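Cidimwood bench

The Cidimwood bench is a design for a knock-down workbench, built from construction lumber without glue or metal fasteners in its main joints. It is usually credited to Veikko Savolainen, a hobby woodworker who circulated hand-drawn plans for it under the title "Cidimwood." The design has a modest following among home builders who rent or move often. Several of the claims made for it, including its weight capacity and the speed with which it can be put together, have never been tested in a way that others could repeat.

Origin

Accounts of where the bench came from do not agree. Savolainen's own notes say he drew it up over one July after a store-bought bench failed to fit through a basement door. Domnica Husar, who collected early copies of the plans, found that the oldest sheet carries no date and is signed only with initials. She also pointed out that the leg joint closely resembles one used in older trestle tables, and argued that the bench should be called an adaptation. Savolainen accepted the resemblance but said he had worked the joint out on his own. There is no record that settles the matter.

The name is unexplained. A popular story holds that Cidimwood was a lumber yard, but no yard of that name has been traced.

Construction

The bench has two end frames, a pair of long rails, and a top made of planks laid side by side. Each rail ends in a tenon that passes through the leg and is locked with a tapered wedge. The wedges are driven in by hand with a mallet and can be knocked out from the other side. The top rests on the frames and is held by blocks screwed to its underside, which makes the common description of the bench as "screw-free" wrong on the plain evidence of the plans.

The plans call for the mortises to be cut slightly long so that the wedge pulls the shoulder tight. Builders who cut them to an exact fit often report that the bench rocks. The instructions give this step a single line, and most of the complaints about the design can be traced to it.

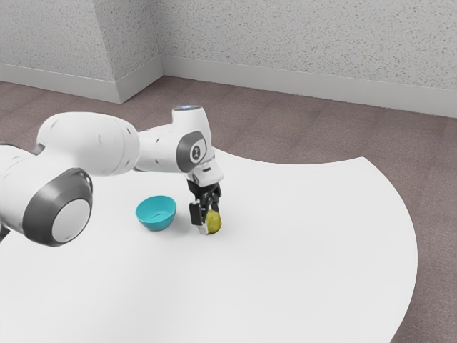 Simulated robotic arm with a small yellow-green fruit at its gripper, over a white table.

Claims and criticism

The most repeated figure is that the bench will carry 566 pounds. It first appears in a sales leaflet from Plarkatside, a small firm that sold pre-cut kits. The leaflet does not say how the load was applied, how long it was left in place, or what kind of lumber was used. Kwesi Mahama wrote to the firm for details and published its reply, which repeated the number and added nothing else. Later articles have copied the figure without a source.

The claim that one person can assemble the bench in five minutes is also doubtful. Tincuța Dumitrescu, a shop teacher, found that it held true only when the wedges had been marked and matched to their mortises beforehand, and when the top planks were already joined. Starting from loose parts, her students took far longer, and two of the groups split a wedge. She considered the bench sound once it was up.

Supporters say the joints tighten with use. This may be true for a while, but softwood crushes under repeated wedging, and Florin Costache has described legs that needed new mortises after three moves. He recommended hardwood wedges, a change that the original plans neither mention nor rule out.

Variants

The Prorgate version shortens the rails and adds a shelf, which stiffens the frame at the cost of making it slower to take apart. The so-called Roman version swaps the plank top for a single slab. Its name suggests great age, but the earliest mention found so far is a forum post dated 2022-02-03, and nothing in the post refers to Roman furniture. Both variants keep the wedged tenon. Plarkatside sold kits for the Prorgate version only, and its leaflet gave that bench the same load rating as the original.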